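Notebook - January 26, 2021

Picking up where I left off on the staking payout script. The short version is that the rewards still don't match what the Ondeo explorer shows, and I spent most of the morning blaming rounding when I should've been looking at the fee. Urho spotted it in two minutes over coffee (thanks, Urho!). The pool takes its cut before the split, and I was taking it after, so the small delegators were coming out a hair too high every single epoch. With 122 delegators in the test pool that adds up faster than you'd think.

Fixed that, reran epoch 14, and now all but one line up to the last decimal. The odd one is an address that moved its coins halfway through the epoch. I don't know yet if the explorer or my script has it wrong - Rehema thinks the explorer, I think me. 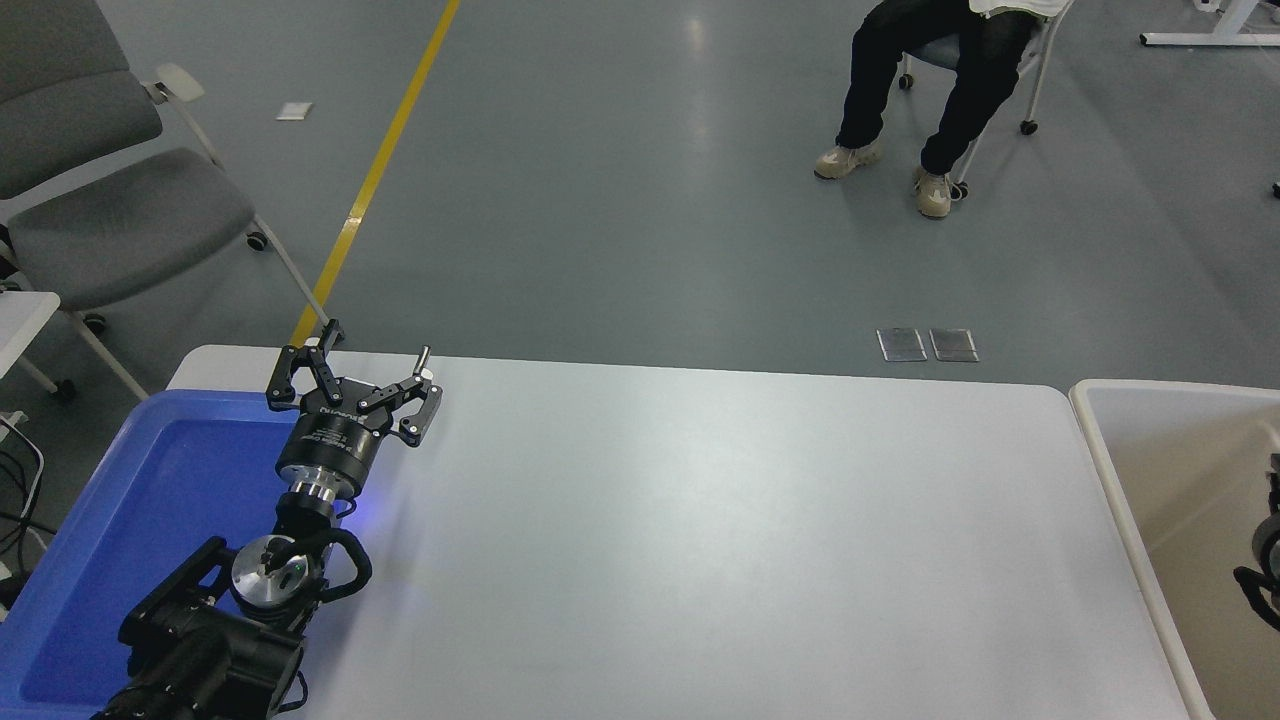
Also changed how the signer waits for confirmation before a payout goes out. The old version fired as soon as the first node answered, and I never liked that, especially after the August mess with the double batch. Now it builds the transaction, holds it, and lets go only when a second node agrees on the chain tip. I drew it in the margin as that black gripper over the white table, two fingers wide open and nothing closing until both sides are ready, and Tiina got the idea right away, so I'm keeping the drawing. The state is called OPEN in the code too. Heikki wants it called PENDING like everybody else's wallet software, and he can rename it himself if he likes!

Timeout on the hold is still hard-coded. Must move it to the config file before anyone at Savolainen tries to run this.

Next thing was fees on the Erninow side. I sent some 3,000 tiny test payments through the testnet to see where the mempool starts pushing back. It coped fine until I dropped the fee to the minimum, and then everything sat there for ages. Batching helps a lot. I'd like to try bigger batches but the Kellport library throws a size error that doesn't say what the limit is, so I'll have to poke at it. 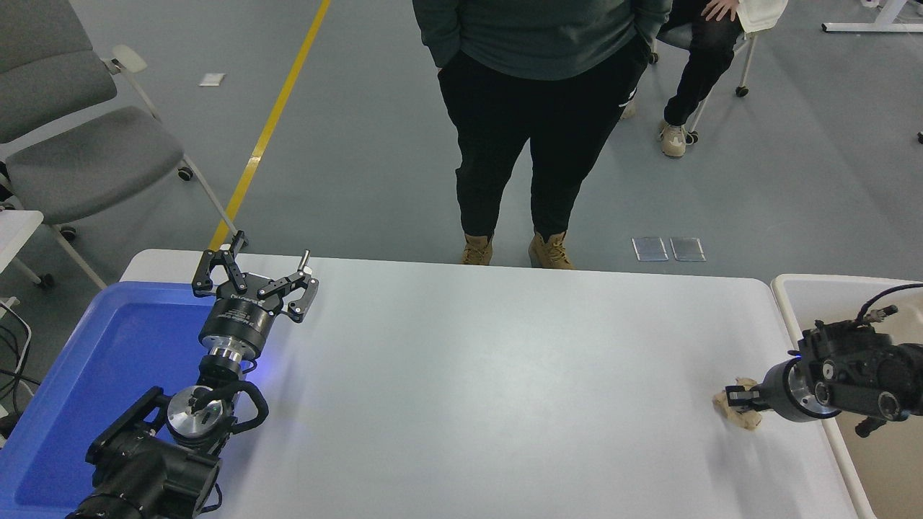 Ibsa asked for a simple view of failed payouts so he doesn't have to dig through logs. I put up a first try on the dashboard, ugly but it works. Failed ones drop into their own box and stay there until somebody clears them by hand. I made the box bright blue with rounded corners, pretty much the tray on the left of the white tabletop, and an empty one is what we want to see in the morning. Retry button does nothing yet.

To do: chase that one odd address, config for the timeout, ask Rehema for her node logs from epoch 14, find out the Kellport batch limit. Don't touch the mainnet keys until Heikki has read through the signer changes.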